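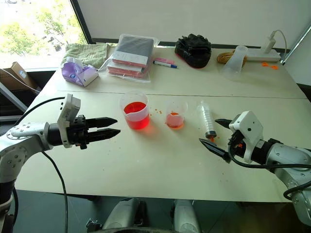

The overnight train to Zammont is the part of the trip I'd happily do again tomorrow, so I'm going to start there and work backwards! It's 286 kilometres, we left at bedtime and pulled in just before breakfast, and I slept for most of it (my sister didn't, but she sleeps badly at home too). If there are four or more of you, skip the private compartment and ask for places in the lounge car, where you can spread out for cards and supper. Try to get two tables pushed together end to end, like the white ones at the top of this message, and mind the seam across the middle if you're playing anything with small pieces. We lost a domino down ours before the first station and had to fish for it with a ruler.

Anyway, replying to Su-bin properly now.

Su-bin Heo wrote:
> Hi all, planning a week in February with my parents and my
> teenager. We're flying into Rindale and want to finish at
> Zammont. Is it worth breaking the journey at Kelleveo or should
> we go straight through? Also does anyone know if the Shin
> guesthouse is still taking families? Their site hasn't changed
> in ages and I don't want to turn up with Mum and four suitcases
> and find the door locked.
> Thanks heaps, Su-bin

Yes to Kelleveo, but give it two nights or give it none. We tried it with one night and spent the whole time packing and unpacking. The old harbour is lovely, the market is better in the morning than at lunch, and your parents will be fine on the flat path that follows the water. The lookout is another matter. There are 228 steps (my knees have the receipt) and no lift. There's a bench halfway up, but someone is always eating a pie on it.

The Shin guesthouse was open when we went through, and they do take families. You have to ring them, they don't answer email. We paid $70 a night for a double with breakfast, and the family room was a bit more but I didn't write it down, sorry. Ask for the side facing the garden. The street side has colourful shutters and a delivery truck that arrives at 5 a.m. with a reversing beeper I can still hear in my sleep.

Rindale airport: don't pay for the shuttle. The regular bus goes from the far end of the car park, takes 20 minutes to the station, and has a proper luggage rack. Your only trouble will be the ticket machine, which didn't like my card, so have some coins in your pocket.
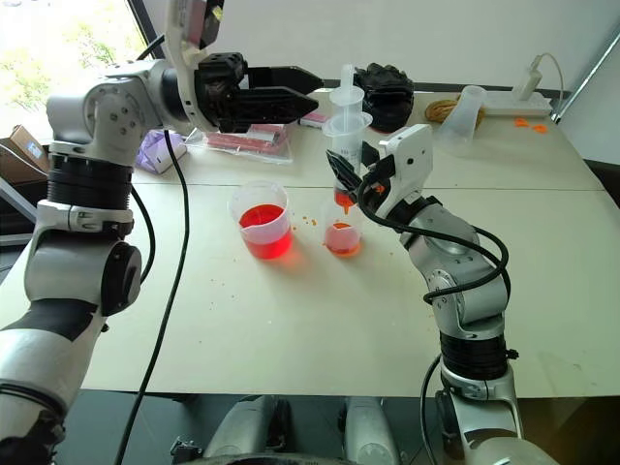
Beakers, a syringe and other lab supplies on the tabletop.

One more thing on February. It was colder on the water than I'd expected, and the little ferry at Kelleveo has most of its seats outside. My favourite grey jumper lived on me for the entire week. Pack a warm layer in your day bag and leave the big coat in the suitcase, as the train is heated like a bakery.

Has anybody done the trip the other way round, starting at Zammont? I'm wondering about it for next year but can't work out whether the night train still gets in early enough for the bus to the airport.

Cheers, and have a great time Su-bin!

Print this message | E-mail this message

Lists > Small Group Travel > Trains and ferries > Rindale to Zammont

Contact the list owner | Copyright remains with the authors of individual messages | Back to top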